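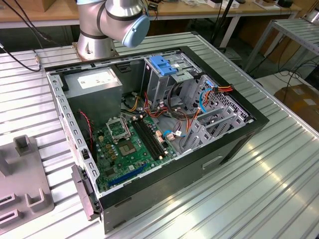

Desktop tower on its side, side panel off.

Food Writing Workshop, Handout 5: The Headnote
Instructor: Mwanaisha Mollel

The headnote is the bit between the title and the ingredients. Readers scroll past it at great speed, usually with flour on one thumb. Write it well anyway.

What it has to do
Tell the cook what the dish tastes like, how much work it is, and the one thing that can go wrong. If your lentil soup sets like grout overnight, say so and give the fix (a splash of stock).

What it may do
One memory, two sentences at most. Your grandmother is welcome. Her whole village is not.

Words on probation
Yummy, decadent, game changer, "to die for." Also "simple," if there are two sieves involved.

Length
Under 200 words. Last October somebody handed in over 1000 on a baked potato - well written, and the potato never made it into the oven.

Sample for discussion (by Soon-im Han)
"Cold noodles with cucumber and a sharp mustard dressing. The dressing tastes too strong off the spoon and right on the noodles, so don't fiddle with it. Rinse the noodles until the water runs clear or they'll clump."

Note where she puts the warning. Note also that we learn nothing about her vacation.

For next class
Bring a headnote for something you cook when tired. Swap with a partner and cut theirs by half - politely. Ji-hoon Ok and Nhi Phan read first. Snacks are allowed if they come with a recipe.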